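Chapter 9
Closing Up: Needle, Thread, and Patience

I learned to suture on a banana. Then I moved up to chicken thighs, and by the time I was allowed near a practice pad at the Tidmont skills lab I was pretty sure I had the whole business figured out. I did not! My first row of stitches puckered like a cheap curtain, and the instructor clipped every one of them out and handed me a fresh length of thread.

So if you've come to this chapter straight from Chapter 8 feeling good about cutting, fair warning: closing is slower. Cutting asks you to know where you are. Closing asks you to know where you are, where the needle is, where the tip of it is about to be, and where on earth the other end of your thread has gone (usually under something).

We'll spend most of our time on curved needles. A straight needle is fine for a hem, but inside the body there's rarely room to push straight through and grab the far end. A curve lets you go in, swing around, and come back up close to where you started. You do it with a turn of the wrist, the way you'd turn a key. Push a curved needle in a straight line and you'll drag it sideways through the tissue, leaving a bigger hole than you wanted. I did this for weeks before anyone caught me at it. 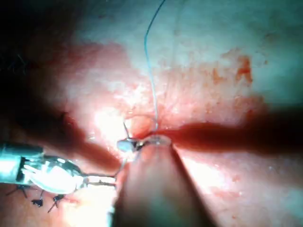

Thread has its own moods. Leave too long a tail and it loops around everything in reach; cut it too short and you can't finish the knot. It also remembers the shape it was packed in, so a strand fresh from the packet wants to coil back up on you. A gentle pull between two fingers takes some of that out when you're practicing at the bench. Once you're working through small openings with long instruments, you don't have your fingers in there anymore, and you have to plan for the thread before it goes in.

You also lose a lot of your sense of touch. In open surgery you can feel a stitch snug up. With long instruments you learn to read it with your eyes: the edges come together, the slack goes out of the strand, and you stop. Pull past that point and you're strangling the tissue, which needs its blood supply if it's going to heal. My old notebook from the Bristow course has "SNUG, NOT TIGHT" written across the top of page 21, underlined so hard the pen went through.

One more habit to pick up early. Know where your needle is at all times. Say it out loud if you have to. A small needle against red, shiny tissue is very easy to lose sight of, and hunting for one is a miserable way to spend part of an operation.

What's in this chapter

9.1 Needle shapes and how to hold them
9.2 Thread: kinds, sizes, and handling
9.3 Single stitches and running stitches
9.4 Knots you can trust
9.5 Working through small openings
9.6 Practice drills (page 254)

Before you start 9.1, look back at the drawings of tissue layers on page 243. You'll want those names handy, and I use them from the first paragraph on.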